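一块布的四个角
文/Jennylyn Lacson
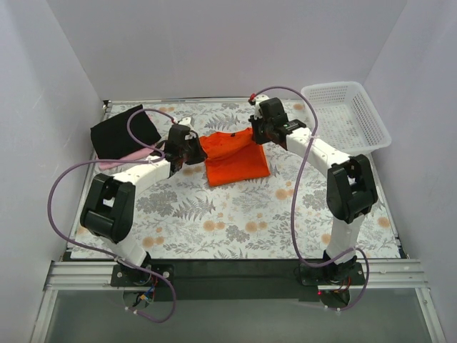
我来中文环境里生活已经7年,学会的第一个家务动词是“叠”。老师在黑板上写这个字,笔画很多,我抄了一整页。后来我发现,这个字的样子也像一摞衣服,一层压着一层,心里就很喜欢它。

这一次为杂志写叠布,我先去拜访了Felicidad Estrella。她在Stirnberg街上开一家小小的布品店,店名叫Senosano,卖桌布、餐巾、枕套,也卖零头布。店里的布大约都是她自己叠的。她说,客人把布打开看,看完放下,她再叠回去,一天里同一块布可以叠很多次,她并不觉得烦。

我请她教我。她拿出一块橘红色的方布,先铺平,用手掌从中间往外推,把褶子赶到边上去。然后她捏住远处的两个角,往自己这边带,让边对着边。我照着做,结果上面一层斜了,中间鼓起来一团。Felicidad看了一眼,说:“你太看重中间,应该看角。”

这句话我记在本子里。叠布的时候,人的眼睛很容易被皱的地方吸引,总想马上去抹平它。可是角没有对好,抹平了也还是歪的,而且越抹越歪。她的做法是先不管皱,两只手各拿一个角,轻轻地拉开,布绷直了,皱自己会少一半。剩下的再用手背扫过去。

垫在下面的东西也有讲究。她在台子上铺一条旧床单,有花的,洗过很多遍,已经很软。光滑的台面上布会跑,手刚放开,边就滑走了;有一层床单,布就坐得住。我回家以后用一条白底的旧床单试了,真的容易许多。花色不要紧,但最好和要叠的布颜色差得远一点,边在哪里,一看便知道。

不同的布脾气也不同。棉布听话,折一次就有印子。掺了化纤的布有弹性,折好了又慢慢张开,要用手压一会儿。薄的绸子最难,Felicidad叠绸子时会把窗户关上,怕有风。毛巾倒是简单,可是厚,折第三次就像一块面包,她一般只折两次,然后卷起来。

收进柜子也是一门功夫。她用Clemum的布盒,把叠好的餐巾竖着放,像书一样,抽出一条,别的不会倒。我原来是平着摞的,想拿最下面那条,上面的全部要搬开,等于白叠。现在我家的抽屉也改成竖放,一格放20条小方巾,刚刚好,不松也不挤。

我还问她,家里人会不会帮忙。她说女儿会叠,不过喜欢叠成长条,和她的方块放在一起不好看。她们为这件事争过几回,后来一人管一个柜子。

7月里店里要换季,厚的桌布收起来,亚麻的拿出来。收之前,每一块都要打开,换一个地方重新折。同一条折痕压得太久,布会从那里先坏。她翻出一块旧桌布给我摸,中间那条线已经很薄,对着光能看见另一边的手指。

我离开的时候,她把我叠歪的那块橘红色方布拿过去,抖开,又铺在床单上,叫我再来一遍。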